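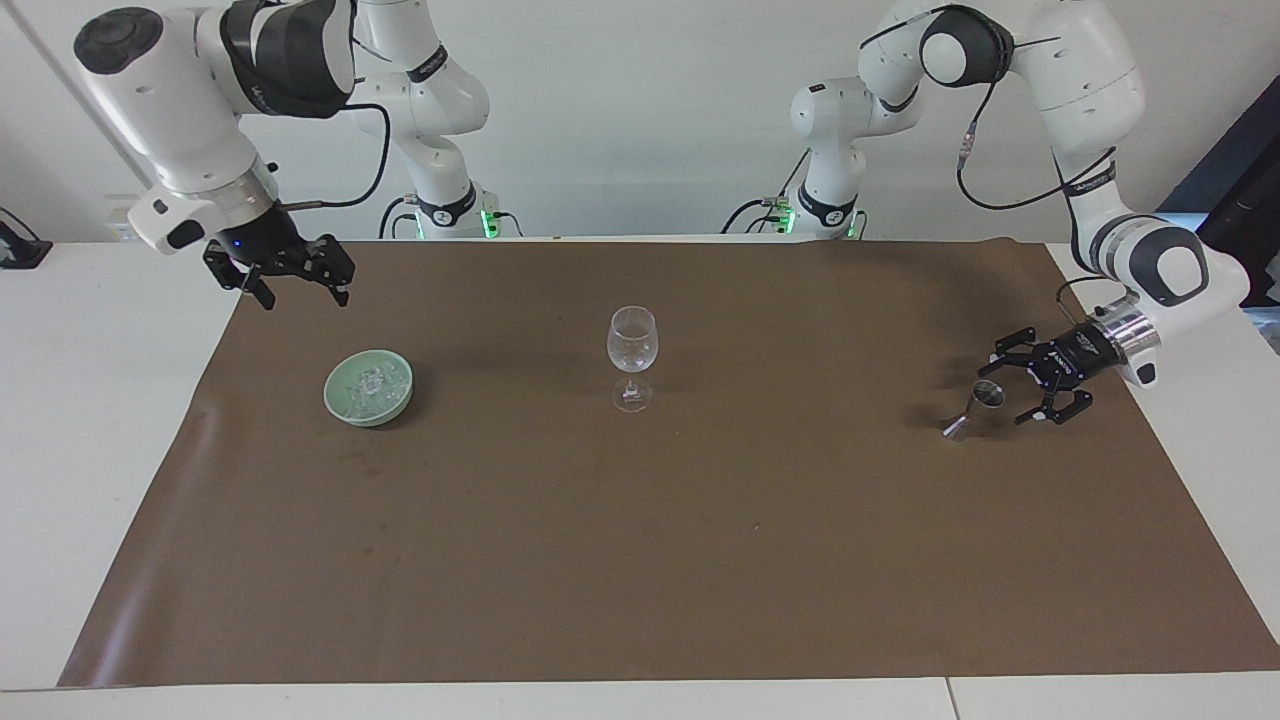 What did the grant pay for in this period?

Staff hours, room hire, transport and printed easy-read material for the Drarnbridge peer advocacy groups, plus the first part of the travel training work. The spending table was sent separately and is not repeated in this report.

Progress report to the Temeck Fund
Project: Drister Peer Advocacy and Travel Training
Reporting period: second half of year one, ending December
Prepared by: Mehwish Sandhu, project lead

1. Status against the work plan

The work plan has four strands: peer groups, travel training, easy-read documents and health appointment support. The first three are running. Health appointment support started later than planned and is covered in section 5.

At the end of the period 242 adults with learning disabilities were registered with the project. Registration means that a person has had an intake conversation, has a signed or witnessed consent form on file, and has named at least one thing they want help with. People who came to an open session and did not register are left out of this figure. The previous report counted both groups together, so the two totals should not be compared.

2. Peer groups

Groups met at five sites. Four of these carried over from the first half of the year. The fifth, at Bae, opened in the second month of the period after the landlord fitted a ramp at the side entrance. Attendance at Bae was low for the first few sessions and then settled at a level close to the other sites.

Each group is led by a paid peer leader who has a learning disability, with a support worker in the room. Peer leaders set the agenda. Subjects chosen most often were bus passes, benefits letters, getting on with housemates, and paid work. The work plan listed "rights and complaints" as a required subject. Groups covered it, but two of them asked for it to be broken into shorter parts, and we have changed the session pack to match.

Rosaura Tello left her post as peer leader at the north site for a full-time job. Alcides Ñahui took over after shadowing her for three sessions. There was no gap in delivery.

3. Travel training

Travel training is one-to-one. The trainer and the learner agree on a route, travel it together, and reduce the support in steps. A route is recorded as complete when the learner has made the trip alone, both ways, on three separate occasions.

Nineteen routes were completed. Most were bus routes to a day program, a college or a family member's home. One involved a change between bus and train, and took more than twice the planned trainer hours. We now ask about changes at intake and allow extra hours from the start.

Progress slowed when the bus operator moved stops during road work near the main station. Learners who had nearly finished had to go back a step. Līga Lukoševičius, who manages the trainers, asked the operator for earlier notice of stop changes. The operator has agreed to add the project to its mailing list. No notice has come through yet, so we can't report on how well this works.

4. Easy-read documents

The reading panel checked documents from the housing office, two clinics and the city library. Panel members are paid by the session. Each document goes through at least two rounds — one for words, one for layout and pictures — and is returned with a marked copy and a short list of changes.

Partners accepted most of the changes. The housing office kept some legal wording in its tenancy letter and added a plain summary on the first page. The panel thought the summary was clear but wanted the phone number in larger type. That request is open.

The print run of the group handbook was 100 copies. These have all been given out. A second run is planned with a spiral binding, which the groups preferred to staples.

5. Health appointment support

This strand was due to start at the beginning of the period and began roughly two months late. The cause was the data sharing agreement with the clinics, which needed a second legal review. Nyokabi Lukumay joined as health link worker once it was signed.

Work so far has been preparation: a one-page "about me" form, a checklist for people going to an annual health check, and a short briefing for reception staff. The form has been tested with members of two groups. They asked for the question on communication to come first, ahead of medication, and the form has been changed.

Appointments supported in this period are too few to report as a separate result. They will be reported in full next time.

6. Risks and open items

Accessible transport to evening sessions remains limited. The last bus from Bae leaves before the session ends, and members depend on shared taxis. The taxi line is over budget, with the difference covered for now by the underspend on health link staffing. That cover ends when the post has been filled for a full period.

Consent forms at one site were stored on paper only. They have been scanned and the site now uses the same system as the rest.

The outcome survey had a low response. Members said it was too long. A shorter version — one page, with a choice of symbols or text — is in draft with the reading panel.

7. Requests to the fund

We ask the fund to approve two changes: moving the start date of the health strand in the work plan to match the real start, and moving part of the staffing underspend to the transport line for the rest of year one. Neither changes the total grant.

8. Next period

Planned work is the second handbook print run, the new survey, the first full set of health check appointments, and refresher training for all peer leaders. Terms for renewing the lease at Bae are expected from the landlord during the period and will be forwarded when received.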